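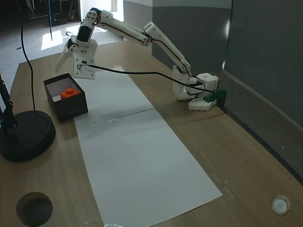 Small halls and folk nights – General chat
Thread: Does anyone still put the raffle before the interval?

plisteck42
Our folk club has drawn the raffle straight after the last song for as long as I've been going. The new organiser wants it moved to just before the interval, on the grounds that half the room has left by the end and the prizes keep getting won by people already on the bus. I have been told this is a small change. Feelings are running high. What do other clubs do?

Oda Dalen
Before the interval, always. You sell the tickets on the door, you draw them while people still have a drink to put down, and the winners get to carry a tin of shortbread about for the rest of the evening looking pleased with themselves.

gruffbodhran
Strongly disagree. Draw it early and you've given the waverers permission to go home. We tried it in September. By the second half the support act was playing to the main act.

Oda Dalen
Was that the raffle or the support act?

gruffbodhran
He did a twenty-verse ballad about a canal. I take your point, but the raffle didn't help.

Wiremu Nepia
We do it in the middle of the interval, which annoys both camps equally. The bar hates it as everyone stops buying crisps to listen for their number. I read the tickets out myself and have never once been heard at the back.

plisteck42
Related question. Pink tickets or mixed colours? We have a book of 1000 pink ones that somebody bought cheap and it will see me out.

Wiremu Nepia
One colour. With mixed you get "pink 42" followed by a man waving green 42 and wanting to discuss it.

lowwhistle_lou
Can I raise the matter of recycled prizes. The same bottle of elderflower wine has been through our raffle 5 times. I've won it in 2 of them. I know it by the dent in the label.

Oda Dalen
Has anybody tried drinking it?

lowwhistle_lou
It's not that sort of wine.

gruffbodhran
We banned bath salts and the takings went up. Cheese goes well. A whole cheese will keep people in their seats to the bitter end, which is my argument for drawing last.

Oda Dalen
Or you draw it early and they share the cheese. Have you met people?

gruffbodhran
I have met folk audiences. They would not share the cheese.

plisteck42
Thanks all. I've suggested the interval, with a cheese held back for the end. The organiser says that's two raffles and wants to know who's buying the second cheese.

Wiremu Nepia
Put the elderflower in for that one.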